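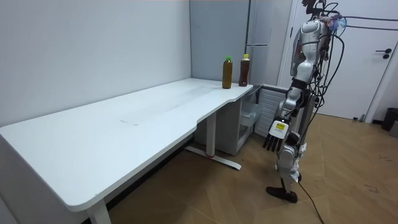

Regular visitors say the Briletberg Launch Hall is the one place in Nerkport where a product launch still feels like a night out, and its record bears them out. The hall is an event venue on the Bromville side of the harbor, used mainly for electronics and game launches, trade previews and press evenings.

The building opened as a ferry terminal and was converted after the boats moved downstream. Its main room holds 600 guests standing, while the upper gallery seats 200 and has a wonderful view of the stage. There are 3 smaller rooms on the ground floor, often booked for hands-on demos.

Sound is the hall's great strength! The old timber ceiling was kept during the conversion, and speakers can be heard clearly even from the back of the gallery. Lighting and staging are handled by Baláž, a local production company that has worked there from the first season and also designed the revolving stage, which makes a full turn in around 2 minutes.

The busiest month is October, when the Nerkport Handheld Fair takes over the whole building and spills out onto the quay. Doors open at 9 a.m. for trade visitors and at noon for the public.

See also: Nerkport harbor; Bromville ferry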